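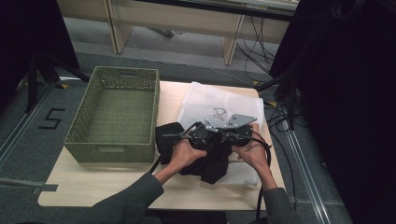 Brendham Community Radio
Studio and live session checklist, with comments from the last walk-round

Filled in by Shireen Sibiya, with Obadia Temba on the desk. Please read the comments as well as the ticks, as most of what matters has ended up in the comments again (sorry, I do go on).

1. Way in and way out
Front door opens fully from inside: Yes
Back door opens fully from inside: Yes, with a shove
Corridor clear: No
Comment: The drum cases from the Lengyel session were still along the left-hand wall. I know they're heavy and I know the band are coming back for them, but you have to turn sideways to get past, and I wouldn't fancy it in the dark. Obadia has moved the two biggest into the store for now.

2. Fire
Extinguishers in place and in date: Yes, both
Alarm heard in Studio A with headphones on: No
Alarm light in Studio A working: Yes
Comment: We tried this properly, with Gaspard Leblanc sitting in the presenter's chair playing a record at his usual volume, which is considerable. He didn't hear a thing but he did see the light. The light is therefore doing all the work, so please don't hang coats over it, or posters, or the Stirano tour banner, lovely as it is.

3. Electrics
Plugs and leads looked over: Yes
Any extension lead plugged into another: Yes, one
Heater 2000 watts or under: Yes
Comment: The doubled-up lead was behind the guest table and has been taken away. The heater is fine on its own wall socket and must stay on its own wall socket. The little Vitico amp has a split in its mains lead close to the plug. Fault no. 1692 in the book, tape over the switch, please don't peel it off because you've got a guest at five to eight and nothing else will do!

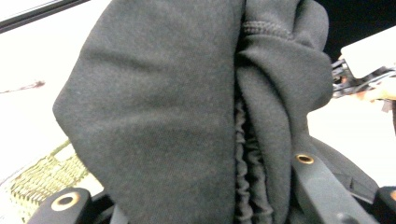
4. Live room
Mic stands steady: Mostly
Cables taped where people walk: Yes
Number of people within the limit: Yes
Comment: The limit is up to 37 including whoever is on the desk, and that means children on laps too. Stand no. 5 droops slowly during a song and has now caught a singer on the chin, so it's gone to Huguette Guérin for a new clutch. Thank you Huguette, as ever.

5. Going out on air
Dump button tested: Yes
Delay running before the guests come in: Yes
Desk phone working: Yes
Comment: Not strictly a safety matter, I suppose, but Bernadette Lecomte asked for it to go on the sheet and I think she's right. If a band has a song with swearing in it, talk about it before the day and agree which song they'll do instead. Asking them very nicely to leave the word out, two minutes before the red light, has not gone well for us. The button gives you a few seconds and then you're on your own, so keep a hand near it through the last chorus.

6. Noise
Level at the desk checked: Yes
Ear plugs in the tin: Running low
Comment: More ordered. The foam ones are for one use only, please, and then the bin.

Still to do before the November all-nighter: back door hinge, Vitico lead, corridor cleared for good. Gaspard has the door, Obadia has the other two.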